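Accueil | Visites | Ateliers | Contact

Visite de l'atelier Weltis : le poste d'emballage

Juillet, par Fenna Mulder

Le poste d'emballage occupe 95 m² au fond du bâtiment. Quatre références y passent, dont l'étui Plindano, cylindrique et noir. Chaque modèle a son carton et son calage. La cadence annoncée est de 800 pièces par mois. Visite commencée à 14 h, côté stock.

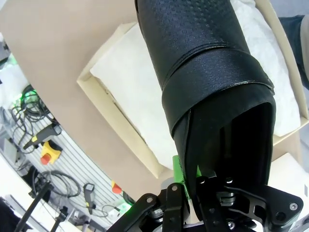

Temps de lecture : 1 min

L'étui porte un relief sur le corps et une large bande plus lisse vers le bas, du côté ouvert. Le carton est garni d'un calage blanc et souple. Consigne de l'atelier : bande contrôlée avant fermeture, ouverture jamais appuyée contre la paroi. La fiche de poste 213 fixe l'ordre des opérations, étiquetage compris.

À lire aussi
- Grello : la découpe des cartons
- Li, visite du magasin
- Weltis : le contrôle des coutures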